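웨어러블 대여 기기 안전 점검표 (코멘트 포함)
2019년 4월 개정

지난번 표가 너무 딱딱하다는 말을 들어서 이번에는 제가 점검하면서 느낀 걸 항목마다 그냥 적어 봤어요. 말이 좀 많아도 이해해 주세요! 대상은 우리가 빌려주는 손목 밴드 두 종류, Bresix 밴드랑 Endura 시계형이고요, 충전 크래들과 케이블도 같이 봅니다. 표시는 예전처럼 [양호] [주의] [사용중지] 셋 중 하나로 적으시면 돼요.

1. 외관

1-1 화면 유리 금, 들뜸 [양호]
손톱으로 가장자리를 한 바퀴 쭉 훑어 보세요. 눈으로는 멀쩡한데 손톱이 턱 걸리는 게 꼭 나와요. 이번에는 전부 매끈했습니다.

1-2 뒷면 센서 창 [주의]
Bresix 쪽에 선크림 자국이 허옇게 낀 게 있었어요. 안경 닦는 천으로 닦으니 없어지긴 했는데, 창 테두리 홈에 낀 건 면봉이 필요해요. 알코올은 조금만 묻혀 쓰시고 물티슈는 쓰지 마세요(향 들어간 건 특히요).

1-3 본체 뒤판 부풀음 [양호]
평평한 책상에 내려놓고 살짝 돌려 봐서 팽이처럼 빙글 돌면 바로 사용중지입니다. 충전도 하지 말고 금속 통에 따로 넣은 다음 저한테 연락 주세요. 밤이어도 괜찮아요.

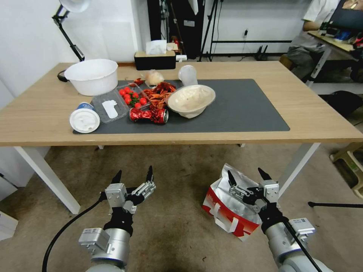

1-4 스트랩과 핀 [주의]
스트랩은 잡아당겨 보는 것보다 비틀어 보는 쪽이 빨라요. 안쪽에 실금이 있으면 비틀 때 하얗게 올라오거든요. Endura 시계형 하나가 그래서 새 스트랩으로 바꿨고, 뺀 스트랩은 버렸습니다. 핀은 양쪽 다 딸깍 소리가 나는지 꼭 들어 보시고요.

2. 충전과 배터리

2-1 충전 크래들 접점 [양호]
녹색으로 변한 데가 없는지 봅니다. 땀 묻은 채로 올려놓으면 금방 이렇게 돼요. 반납받자마자 마른 천으로 한 번만 닦아 주시면 정말 편해요, 제발요!

2-2 충전 중 발열 [양호]
30분 충전한 뒤에 손등을 대 봅니다. 미지근한 정도면 통과, 손등을 떼고 싶다 싶으면 사용중지. 저는 손바닥보다 손등이 훨씬 예민하더라고요.

2-3 어댑터 출력 확인 [주의]
이거 때문에 한참 헤맸습니다. 크래들에는 우리가 지급한 어댑터만 꽂기로 했는데, 누군가 고속 충전기를 꽂아 놓았더라고요. 겉모양이 비슷해서 헷갈리니까 우리 어댑터에는 노란 테이프를 감았어요. 노란 테이프 없는 건 뽑아 주세요.

2-4 케이블 피복 [사용중지 2건]
둘 다 커넥터 바로 밑에서 벗겨졌어요. 절연 테이프로 감아서 계속 쓰자는 의견도 있었지만 저는 반대라서 그냥 폐기했습니다. 새 케이블은 서랍 맨 위 칸에 있어요.

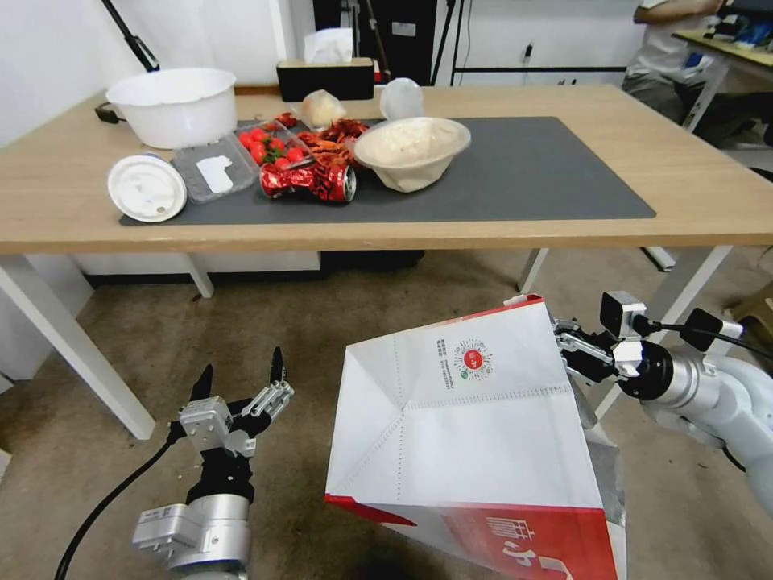 흰 플라스틱 대야와 짙은 회색 매트가 있는 탁자

3. 착용 안전

3-1 피부 자극 안내문 동봉 [양호]
대여 파우치를 열어서 안내문이 있는지 하나씩 봤습니다. 예전 안내문에는 "하루 종일 착용 가능"이라고만 되어 있었는데, 새 안내문에는 씻은 뒤에 말리고 다시 차라는 문장이 들어갔어요. 옛날 안내문이 보이면 바꿔 넣어 주세요.

3-2 심박 알림 초기화 [주의]
앞사람이 설정한 값이 그대로 남아 있는 기기가 있었어요. 평소 심박이 높은 분이 알림 기준을 올려 놓으면 다음 분한테는 알림이 안 울릴 수 있잖아요. 반납받으면 공장 초기화까지 하고, 초기화했다고 표에 이름을 적어 주세요. 페어링 해제만 해 놓고 초기화했다고 적는 경우가 있는데 두 개는 다른 거예요.

3-3 걸음 수 기본 목표 [양호]
안전 항목인지 애매하지만 넣어 달라는 분이 있어서 넣었습니다. 초기화 후 2000보로 맞춰 두세요. 처음부터 너무 높게 잡혀 있으면 무리하는 분이 계시더라고요. 올리는 건 본인이 알아서 하시면 되고요.

3-4 측정값에 대한 설명 [양호]
빌려드릴 때 의료기기가 아니라는 말을 꼭 해 주세요. 심박이 이상하게 나왔다고 놀라서 전화하시는 분도 있고, 반대로 숫자가 괜찮으니까 몸도 괜찮다고 믿으시는 분도 있어요. 저는 뒤쪽이 더 걱정돼요.

4. 앱과 개인정보

4-1 동기화 앱 버전 [주의]
Stidik 앱 빌드 1560 미만이 깔린 태블릿이 하나 있었고 바로 업데이트했습니다. 업데이트하는 동안 화면이 까맣게 되는데 고장 아니에요, 전원 버튼 길게 누르지 마세요(제가 눌러 봐서 압니다...).

4-2 이전 사용자 기록 삭제 [양호]
시계에서 지우는 것과 앱에서 지우는 것을 둘 다 해야 합니다. 수면 기록 탭은 따로 있어서 놓치기 쉬워요. 달력을 지난달로 넘겨서 점이 하나도 없는지 봐 주세요.

4-3 위치 권한 [양호]
기본은 꺼짐. 달리기 경로를 보고 싶다는 분한테만 켜 드리고, 켰다는 걸 대여 카드에 적습니다.
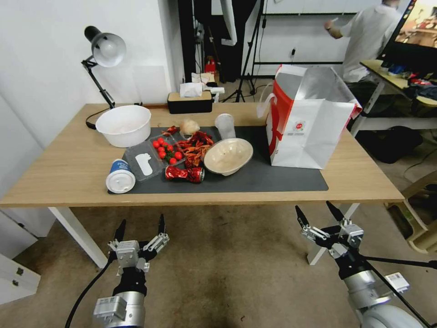 Bahrami 대여센터 | 웨어러블 기기 점검팀

5. 보관

5-1 보관 상자 [양호]
완충 상태로 오래 두지 말고 절반쯤 충전된 상태로 넣어 주세요. 여름 되면 창가 쪽 선반은 안 쓸 생각이에요. 상자 안의 제습제는 이번에 다 갈았습니다.

5-2 사용중지 기기 분리 [주의]
빨간 스티커만 붙이고 정상 기기랑 같은 칸에 넣어 둔 게 있었어요. 스티커는 떨어지니까요, 칸도 꼭 나눠 주세요. 사용중지 칸은 문에서 제일 먼 쪽입니다.

5-3 점검표 보관 [양호]
종이로 쓴 건 파일철에, 태블릿으로 쓴 건 공유 폴더에 넣습니다. 둘 다 하실 필요는 없어요.

남은 일
- 벗겨진 케이블 대신 쓸 여분 주문
- Bresix 센서 창 청소용 면봉 채워 넣기
- 심박 알림 초기화 순서 사진으로 찍어서 벽에 붙이기 (Siamak이 맡기로 함)
- 옛날 안내문 수거

점검: 저
확인: Siamak Mousavi

궁금한 건 점검표 여백에 그냥 써 두세요. 지나가다 보고 답 달아 놓을게요.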